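# How long does a suturing pad last? My semester project report

June 22, 2021

I picked this topic because I was cheap. Our skills class asks everybody to buy a practice pad at the start of the term, and by October mine looked like something a dog had been at. I had paid real money for it! So when it was time to choose a project, I skipped the list of suggestions (no offense to the list) and asked if I could find out how long practice pads last, what wears them out, and if the expensive ones are worth it. The answer came back as "sure, if you keep good records," so I bought a notebook and kept good records.

## What I wanted to know

I had two questions. First, how many stitches can a pad take before the surface gets so torn up that practice stops being useful? Second, does it matter how you store and treat the thing between sessions? People in my class had very strong opinions on the second one. One group swore by baby powder. Another group kept their pads in a zip bag with a damp paper towel, and a third group threw theirs in the bottom of a backpack and hoped for the best, which was me.

## The pads

I tested 12 pads in all, four each from three makers. The Tevia pads are the ones the campus store sells, and they're thick, a little rubbery, and have a mesh layer inside that stops the thread from pulling through. Bostby pads are thinner and cheaper and you can get them in a pack. The Zosden pads are the fancy ones. They're soft and they get a bit tacky when you handle them, and they cost more than twice what I paid for my first one, so I borrowed two of the four from the skills lab and saved up for the others.

I also made a homemade pad out of gelatin and dish sponge, following a recipe I found online. It isn't in the results. It lasted one evening and then it smelled, and my roommate asked me to please never do that again.

## How I did it

Every pad got the same treatment. I made a straight cut with a fresh blade, closed it with simple interrupted stitches, took the stitches out, and closed it again. When the cut got too ragged to hold a stitch, I called it dead and made a new cut a thumb's width away. When there was no room left for another cut, the whole pad was dead.

Deciding when a cut is "too ragged" turned out to be the hardest part of the project, and I want to be upfront that I changed my rule once. At first I just went by feel. That was a bad idea, because my feel at the start of a session was a lot fussier than my feel at the end of one, when I wanted dinner. After the first couple of weeks I switched to a pull test: I hung a small fishing weight from the middle stitch, and if it tore through, that was it for the cut. I threw out everything I'd written down before the switch and started over with new pads. That hurt, but I think it was right.
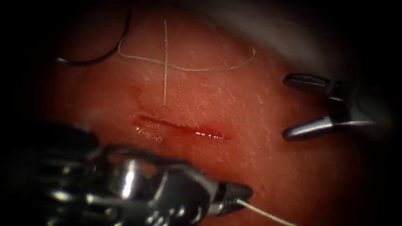
For storage, I split each maker's four pads into two pairs. One pair went into a sealed bag with a damp paper towel. The other pair sat out on my shelf, no cover, next to the window. I didn't test the baby powder idea, partly to keep the numbers manageable and partly because I had just cleaned my room.

I used the same curved needle size and the same nylon thread the whole way through. The thread was from Mkhize, a supply shop that sells expired stock to students, and I can't say enough nice things about buying expired thread if you're going to be pulling it right back out again.

## What I found

By the end I had put in 3502 stitches. My right thumb has a callus that I'm weirdly proud of.

The best single pad was a Zosden that was kept in a bag, and it took 187 stitches on its first cut before the weight tore through. I honestly thought I'd written that down wrong, so I went back and checked my tally marks, and it was fine. None of the other first cuts came close. The Tevia pads were the steady ones. They never did anything amazing, but all four behaved pretty much like each other, and if I were buying for a whole class, that would matter to me more than one star performer.

The Bostby pads were the first to go. Their surface holds up okay, but once the needle starts following an old hole, the hole turns into a tear, and then the tear runs toward the edge. I did notice they got better when I took wider bites. That's a lesson in itself, I guess, since a thicker pad had been letting me get away with bites that were way too small.

Storage made a difference for the Zosden and Bostby pads. The ones left on the shelf got stiff along the edges and cracked when I bent them to open the cut. With the Tevia pads I couldn't see any real difference between the bag and the shelf. Maybe it's the mesh, or maybe four pads just aren't enough to tell.

## What went wrong

Quite a bit! I got better at stitching as I went, and that's a problem for the results. A person who has done a few thousand stitches is a lot gentler on a pad than a person who has done fifty. I tried to deal with this by rotating makers every session, so that my clumsy early days got spread across all three, but the pads that died early never got to meet the later, gentler me. If I did this again I'd practice for a month first on junk pads and only then start counting.

The two Zosden pads from the skills lab weren't brand new either. They had been opened and handled before I got them, and one had a small nick in a corner. I put them in different storage groups so neither group would get both, and I stayed away from the nick.

Then there's my blade work. Some of my cuts were deeper than others, especially at the ends, where I tend to lift off too late. Deeper cuts wear faster, I'm pretty sure, but I didn't measure depth so I can't back that up. Somebody should make a little depth stop for the handle. I tried to make one out of a pen cap and it fell off.

## What I'd tell next year's class

Get the Tevia pad if you're only buying one. Put it in a bag anyway, it takes two seconds. Start your first cut close to an edge and work across, so you don't end up with a big useless strip down one side like I did on my very first pad. Take the stitches out with small scissors and don't yank them, because yanking did more damage in one evening than a week of sewing.

If you can split the price of a Zosden pad with somebody, it's nice to have for the week before the practical exam. It feels softer under the needle and it made me slow down. I wouldn't learn on it, though. It's too easy to chew up while you're still figuring out how to hold the driver.

My raw tally sheets are stapled to the paper copy of this report. A few pages have coffee on them but you can still read the numbers. The pads that still have some life left are in the drawer under the sink in the skills lab, in their bags, and anybody in the class can use them up.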